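Marking and recording tools for a shared build site

Last revised May 31, 2005

These steps are for anyone running a small building site where tools are lent out, shared between crews or left in a shed overnight. They cover marking the tools, writing up a register and what to do when something goes missing. For a shed the size of ours at Skellbridge, set aside most of a day for the first round. After that it's a short job twice a year.

## What you need

- An electric engraver with a carbide tip
- Paint pens or enamel paint in one bright colour
- Clear nail varnish
- A hardcover notebook, or a spreadsheet if someone will keep it up
- A digital camera
- Rags and methylated spirits

We use a Giretti engraver. Any hobby engraver will do the same work, but try it on scrap first. The cheaper ones jump when they start up.

## 1. Empty the shed

Take everything out and put it on tarps, sorted by kind: cordless tools, corded tools, hand tools, ladders, generators and compressors. Put chargers and spare batteries beside the tool they belong to. Check inside cases, as it's common to find a drill case with somebody's lunch container in it and no drill.

Anything broken goes in its own pile. Don't mark it until you've decided whether it's worth fixing.

## 2. Pick a numbering system

Keep it simple. We use the letters SK followed by four digits, starting at 1000. The last tool marked on our first round was 1054. Don't reuse a number when a tool is thrown out or stolen. Rule a line through the entry and carry on from the end of the list.

Leave the name of the tool out of the number. We tried D for drill and S for saw, and then couldn't agree on what to do with sanders.

## 3. Clean and engrave

Wipe the spot with methylated spirits and let it dry. Engrave the number in two places, one easy to see and one hidden. Good hidden spots are under the battery, inside the base plate of a circular saw and on the underside of a generator.

Hold the engraver upright like a pencil and go over each stroke twice, lightly. On soft plastic it will dig in quickly, so use less pressure than you would on metal. Wear safety glasses and unplug the tool or take the battery out first.

Don't engrave over the maker's serial number or the rating plate. The police will want the first and an electrician will want the second.

## 4. Paint a band

Paint a band 50 mm wide around the handle or body in your site colour. Stay clear of vents, triggers and moving parts. When it's dry, put a coat of clear varnish over any number you've written with a paint pen. Paint wears off hammers and pry bars in a season - touch these up in July and again over the summer shutdown.

## 5. Take the photos

Take one photo of the whole tool and a close one of the serial number. Keep copies away from the site. A disc in the shed is no help if the shed is broken into.

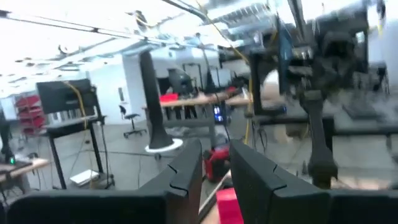 ## 6. Write up the register

Give each tool one line, with these columns:

| Column | What goes in it |
|---|---|
| Number | Your engraved number |
| Item | Kind of tool, make and model |
| Serial | Copied from the plate, then checked by a second person |
| Owner | Site, hire firm or lender |
| Bought | Year and price, if known |
| Notes | Damage, missing parts, repairs |

Hired gear gets a line too, but don't engrave it. Our compressor comes from Argate and already has their tag on it, so we copy the tag number into the notes.

## 7. Set up signing out

Hang a clipboard inside the door with a pen on a string. People write the tool number, their name and the time out, and tick it off when it comes back. Whoever locks up reads down the sheet before leaving.

Batteries and chargers go back in the lock box, separate from the tools. Ours is a Chiang steel box bolted through the floor with 2 coach bolts.

## If something is taken

1. Don't tidy up or touch the door or lock.
2. Ring the police and ask for a report number.
3. Go through the register and list what's missing, with serial numbers.
4. Send the list and the report number to your insurer.
5. Give the list to local pawnbrokers and second-hand dealers.
6. Change every lock that used the same key, including the gate.

Check your policy before you need it. Some only cover tools that were locked away, and lent tools may have to be listed separately.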